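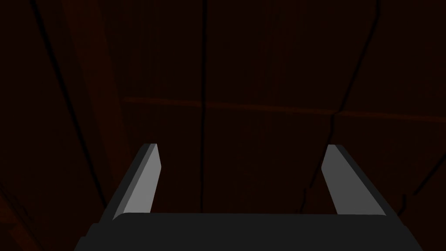
Estrich im Altbau: Restfeuchte nach CM-Messung zu hoch, Belegung verschieben?

Ngan-ling Kuo
Rubrik: Bodenaufbau, Innenausbau

Erdgeschoss, Altbau in Vandau, nicht unterkellert. Aufbau von unten: Betonplatte, Bitumenschweißbahn, EPS-Dämmung, PE-Folie, Zementestrich mit Fußbodenheizung. Estrichdicke nominell 65 mm. Einbau Anfang August, Fenster in den ersten Tagen geschlossen, danach Stoßlüftung morgens und abends. Das Aufheizprotokoll liegt vor, Funktionsheizen und Belegreifheizen sind nach Angabe des Heizungsbauers abgeschlossen.

CM-Messung am Dienstag an zwei markierten Messstellen: 1,9 % im Flur, 2,4 % im Wohnraum. Geplant ist Fertigparkett, vollflächig verklebt. Der Parkettleger verlangt höchstens 1,8 % und will mit Feuchtesperre (Epoxidgrundierung, zweimal rollen) trotzdem anfangen. Im Wohnraum stand bis vor kurzem ein Stapel Gipskartonplatten direkt auf dem Estrich, nicht weit von der Messstelle.

Ist die Sperre auf beheiztem Estrich zulässig? Und wie aussagekräftig sind die 2,4 %, wenn die Fläche teilweise abgedeckt war?

estrich_norbert

Zur Messung: Wichtig ist, wie das Prüfgut entnommen wurde. Bei Heizestrich wird üblicherweise aus dem unteren bis mittleren Bereich entnommen, vorsichtig wegen der Rohre, deshalb die markierten Messstellen. Wird nur oben abgekratzt, fällt der Wert zu niedrig aus. Frag nach der Einwaage und nach dem Manometerdruck, beides gehört ins Protokoll. Ohne diese Angaben ist die Zahl nicht nachvollziehbar.

Zur Abdeckung: Unter dem Plattenstapel konnte der Estrich praktisch nicht nach oben austrocknen. Wenn die Messstelle daneben lag, ist der Wert dort vermutlich erhöht, unter dem Stapel selbst kann er noch höher sein. Für die Belegung zählt die feuchteste Stelle, kein Mittelwert aus Flur und Wohnraum. Folienprobe (1 m × 1 m, Ränder verklebt, Heizung auf Auslegungstemperatur, 24 Stunden) kostet nichts und zeigt, ob an der ehemaligen Stapelfläche noch Kondensat anfällt. Sie ersetzt die CM-Messung nicht.

Zur Sperre: Auf Heizestrich würde ich das nicht machen. Die Feuchte bleibt eingeschlossen und wandert bei jedem Temperaturwechsel, dazu kommt die Verformung. Die meisten Hersteller schließen die Anwendung auf beheizten Konstruktionen in ihren Datenblättern aus oder begrenzen sie. Schriftliche Freigabe einholen, sonst warten.

Konkret: Raumluft auf 18 bis 20 °C halten, Vorlauf wieder anfahren, Kondenstrockner in den Wohnraum, Fenster zu, solange der Trockner läuft. Nach zwei Wochen an neuer Messstelle prüfen.

Mernadeck

Wir hatten 2,2 % und haben einfach verlegt, liegt seit 16 Monaten ohne Probleme. War allerdings Klickvinyl und keine Heizung drunter. Trockner haben wir in Farnport gemietet.

h.wessel

Ergänzung zu Norbert: Vor der zweiten Messung die Estrichdicke an der Messstelle kontrollieren. 65 mm nominell heißt im Altbau oft 80 mm an der Außenwand. Die Trocknungszeit steigt überproportional mit der Dicke. Falls im Wohnraum ein Höhenausgleich über den Estrich gemacht wurde, erklärt das die Differenz zum Flur eher als der Plattenstapel.

Bedenken des Parkettlegers schriftlich geben lassen. Wenn er trotz 2,4 % anfangen will, soll er das unterschreiben und das Produkt der Grundierung mit Chargennummer angeben. Randdämmstreifen erst nach dem Verlegen abschneiden.

Ngan-ling Kuo

Danke. Im Protokoll fehlt die Einwaage, habe ich nachgefordert. Dicke an der Außenwand: 78 mm. Parkett ist verschoben, Trockner läuft.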